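Helping Malla learn: your questions

What is Malla?
Malla is the arm in the end bay at Levalcombe. She is learning to handle small parts, and she learns by being shown, over and over, by people with better things to do.

What do I do in a session?
You drive the arm through a short job from start to finish, then put everything back and do it again. Each run is one example. A session is 12 examples, with a tea break wherever you like.

I made a mess of one. Shall I delete it?
Please don't. Mark it "fumbled" and carry on. If you missed, noticed and put it right, mark it "recovered" and feel smug, as we are always short of those.

Do I need to be good at it?
Hollis Oyelaran has recorded 710 examples and still drives like someone parking a caravan. Malla has picked up the caravan style, so a bit of variety would help.

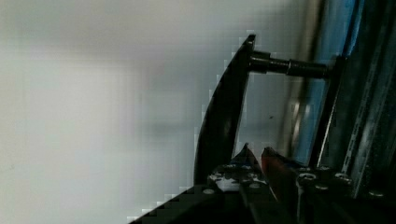
Which view should I watch while I drive?
Whichever you get on with. The wrist view is the one Malla learns from, so glance at it before you press record. If you can't make out the fingertips in it, neither can she.

Can I do them all the same way, quickly?
You can, and Mortimer Montoya will send them back. Start from a different spot each time and don't rush the last bit.

How many examples are there so far?
1,057 as of Sunday, June 3, 2018. We'd like a good many more before August, when we try her on jobs she hasn't been shown.

Are we paid?
In biscuits, and the good ones go early.

Something is making a noise.
Press the red button, step back and fetch Mortimer. If it's a sort of humming, that may just be Mortimer.

Can I bring a friend?
Yes, up to 3 people in the bay at once, one of them driving. Advice from the other two is not recorded.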